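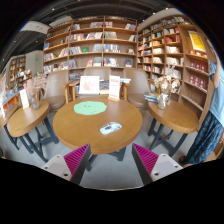
Does reading on paper help people remember more than reading on a screen? We don't know, and we are tired of hearing it stated as fact.

Kallenen is looking for adult readers to take part in a study of reading and memory, run with the Fedoruk bookstores. Most of the claims we see on this subject rest on students reading one short passage in a lab and taking a quiz five minutes later. We doubt that says much about how anyone reads a novel at home.

What you would do

You read two books over 8 weeks, one printed and one on your own phone or tablet. We pick the books. After each one you come in for a talk of an hour or so about what you remember. A short pilot in September showed us that people dislike forms, so there is only one.

Who can apply

Adults who finish at least a few books a year. You don't need to love reading. We would be glad to hear from people who think the whole question is silly. If you work in publishing or sell e-readers, please sit this one out.

Pay

$990 if you finish both books and both talks. If you drop out after the first, you get half. No gift cards, no prize drawing.

What we don't promise

You will not become a better reader. We also can't promise a clear result, and if there isn't one we will say so in print. An earlier study by Zudeseo signed up 1,000 people and lost most of them before the end, so please don't apply unless you mean to stay.

To apply, leave your name and a phone number at the front desk of any Fedoruk store by October 14, 2023. Tell us the last book you gave up on and why.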